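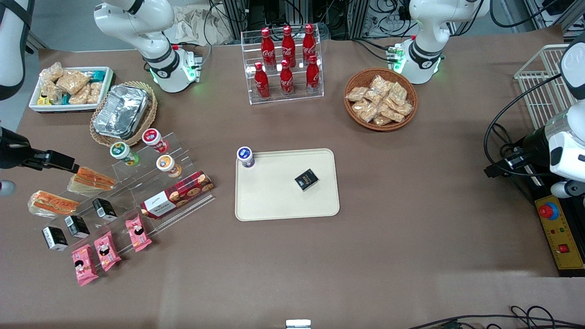

Drinks and snacks set out on clear risers, trays and baskets.

Snack table hire: frequently asked questions

Flerko hires out display stands, trays and baskets for snack tables at offices, open days and small events. We supply the display pieces only. The food and drink are up to you.

What comes in a standard set?
Two clear stepped stands, two woven baskets and one white tray. Extra pieces can be added to any booking up to the day before collection.

Which stand should I use for bottles?
The narrow two-step rack. It takes six small bottles, three to a step, as with the Coca-Cola in the photo. Larger bottles are better standing on the table, as the upper step is not deep enough for them.

Can sandwiches and drinks go on the same stand?
Yes, on the wide stand. We suggest cups with lids on the upper step and wrapped sandwiches to one side. Triangular packs show their filling best with the cut side facing out.

What are the baskets for?
Small wrapped items that slide about on a flat surface, such as individual crackers or pastries. The round basket is best for these. The oval one will also take a foil-covered container.

Can I put unwrapped food in a basket?
Please don't. The weave traps crumbs and we can't wash it properly. Unwrapped food can go on the tray with a sheet of greaseproof paper underneath.

How should I lay out snack bars?
On the tray, in rows, with the same kinds kept together. If you have bars with nuts, give them their own end and put a label next to them.

Do you supply a table covering?
We sell brown paper on a roll, 300 cm per length. It can be taped under the edge of the table and thrown away afterwards. Cloths are not included in any set.

How do I clean the clear stands?
Warm water, a little washing-up liquid and a soft cloth. No scourers, glass spray or dishwasher. Dry them straight away or they will show water marks.

What about chilled food?
None of our pieces keep food cold. Put sandwiches out shortly before people arrive and top up from the fridge.

How long can I keep the set?
Standard hire is from 3 pm to 3 pm the next day. Longer hire is charged per extra day. We close for stocktaking in September and no sets go out that month.

What if something gets broken?
Tell us when you return it. Light scratches are not charged. A cracked stand is charged at replacement cost, and the wide stand is part number 3018 on the price list.

Where do I collect from?
Unit 13, Hundix Yard. Use the side entrance and ring the bell marked Flerko. The wide stand needs a flat space in the car, so fold the back seats down before you load.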